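Come drive a robot for an afternoon - participants wanted for our open day

Posted in March by the Haslam open day desk
26 shares | 2 comments

I'm looking for people who'd like to try out the robot setup at Haslam, and I mean regular people! If you can use a game controller (or think you could learn), you're who I want. Sessions run Tuesday from 1 p.m., each one lasts 26 minutes, and you get a $26 gift card plus all the coffee you can stand.

The task is cord handling in our simulator, Suvent. I've been at it for months and I still get a little too excited when someone new takes the controls.
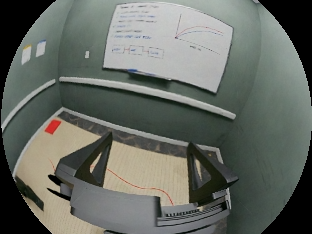

You don't need any background in tech. We do ask that you're 18 or over and okay with us keeping a record of your moves - no names attached, ever. We have 784 practice runs saved so far and I'd love to hit 1000 by the time we close up.

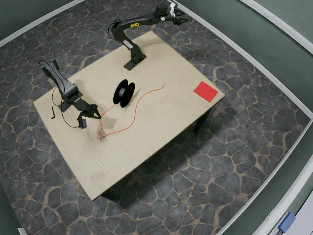

After your turn there's a short chat about what felt easy and what drove you nuts. Grumbling is welcome, it helps me a lot. Bring a friend if you like, they can watch or sign up too.

To grab a spot, fill out the form at the Haslam front desk or reply to this post with a time that works for you.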